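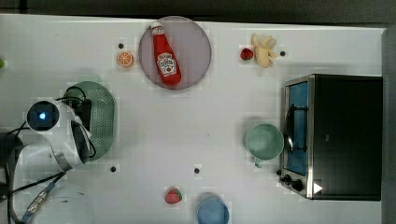

A play kitchen should be put away at the end of every session, Caroline Makori wrote after the March meeting, or the children will never learn where things belong. Her point was well received, and I would like to begin with it this morning.

Posted 09/09/2026
By the Kulcombe Early Learning Office

Our guidance at Kulcombe takes a slightly different position. Putting away is part of the play, and it deserves time of its own — we now set aside 20 minutes for it at each center.

Consider a table with a plate, a mug, a colander, a toaster oven and some toy food. The ketchup bottle is lying on the plate. An adult would move it at once. We ask staff to wait and let a child decide whether the meal is over.

(Pause. Invite one or two responses from the floor.)

Sorting comes next. Fruit goes together: the orange slice, the bananas. Dishes go on a low shelf with an outline of each item. The McAlister center tried closed bins for 7 weeks and returned to open shelves, as children were emptying every bin to find one cup.

Small appliances stay where they are. They are heavy for younger children, and the door is where fingers get caught.

Ms. Makori also asked about washing. Plates and mugs are washed daily, food pieces weekly. The schedule is on page 2 of the handout.

(Move to shelf labels.)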